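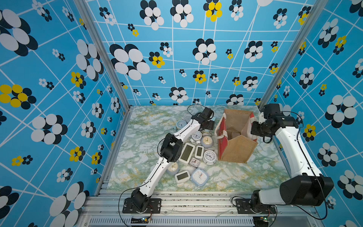
Pillness Brings Its Clocks to Cirville

1 min read

CIRVILLE, July 13, 2020. Pillness, the Villanueva dealer in secondhand clocks, will open a shop here in October with 492 clocks and no promise that any two agree. They are being sorted from a pile, on a marbled tabletop against blue flowered wallpaper. The wallpaper is not for sale. Prices start at $37. Customers in a hurry are advised to bring a watch.

We use cookies. Accept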